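Ryota Ikeda
12/05/2020

I've been keeping a sourdough log since February and a few people asked for the numbers, so I'm putting them in one thread. I bake in a small kitchen with a cheap oven. Adjust for yours.

Flour first. I use a plain white bread flour for most of the loaf and whole rye for the starter. I tried all rye once. It tasted fine but it was flat and it stuck to the pan.

My standard loaf is 983 grams of dough before it goes in the oven. That number is an accident. It's what I got the first time I wrote everything down and the loaf was good, so I kept it.

Starter goes in at 187 grams. I feed it the night before and use it in the morning when it has domed and is just starting to go flat on top. If it smells like nail polish remover I feed it again and bake the next day.
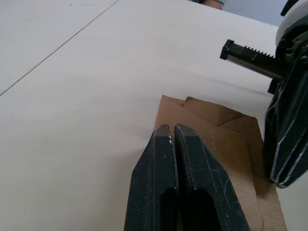 Shaping is where I lost the most loaves this year. I was using far too much flour on the counter, and the dough slid around and never got tight. A smooth white top with a matte surface like this one is the kind I'd pick for shaping, but watch any seam where two panels meet, like the thin gray line running off to the left. Dough gets into a joint like that and sets hard. Shape to one side of it. A damp cloth left on dried dough for a few minutes lifts most of it.

Takumi Hoshino asked about wet hands or floured hands. Wet, for me. I keep a bowl of water by the sink and dip my fingertips before each fold. Floured hands work too but I end up with dry streaks in the crumb.

Folds: four sets, half an hour apart. I skipped the last set plenty of times and the bread was still bread. It spreads more and the slices come out shorter.

Cold proof is overnight in the fridge, bottom shelf. My fridge runs warm near the door and the one loaf I left there was overproofed by breakfast. I made croutons.

For scoring I use a razor blade on a stick. One long cut, a little off center, fairly shallow angle. I do it straight from the fridge when the dough is firm. At room temperature the blade drags.

Bake is covered for the first part and uncovered until the crust is the color I want. I go darker than most people. Takumi says mine are burned. He still takes half a loaf home when he visits.

Let it cool for 2 hours before cutting. I know. The inside is gummy if you don't wait.

Things I bought and don't use: a bread knife with a guide on it, a second banneton, a spray bottle. What I use every time is the scale and the bench scraper.

Next I'm trying the same dough with toasted sesame seeds. I'll add the weights to this thread once I've made it a few times.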